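How to raise money for your church's old stonework

I've been helping at a little stone church in Prallolstead for seven years now, and people keep asking how we paid for the window repairs. So let me walk you through it (grab a coffee, I ramble).

Step 1: Get a real quote
Don't ask anyone for a dime until a mason has climbed up and looked. Ours, Temitope Nwankwo, spent a morning on the tower and gave us a written list, worst stones first. Donors love that list!

Step 2: Break it into small pieces
We let people sponsor a single carved stone for $60, or a whole window arch for $600. Grandkids chipped in together, a book club took an arch, and one couple picked the ugliest gargoyle we have – they still visit him.

Put a name card next to each piece so sponsors can find theirs. Plain card stock is fine, and I write ours with a fat black marker so my dad can read them without his glasses.

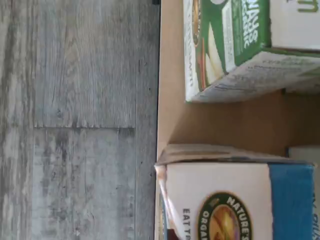

Step 3: Run a tower tour
We go up in groups, roughly 30 people over an afternoon, and Onyekachi Babalola tells the bell stories. January was freezing and we still filled every spot. Ask for the donation at the bottom, before the stairs, while everybody can still breathe!

Step 4: Say thank you twice
Once when the money comes in, and again when the scaffolding goes down. I mail a photo of the finished stone with the second note.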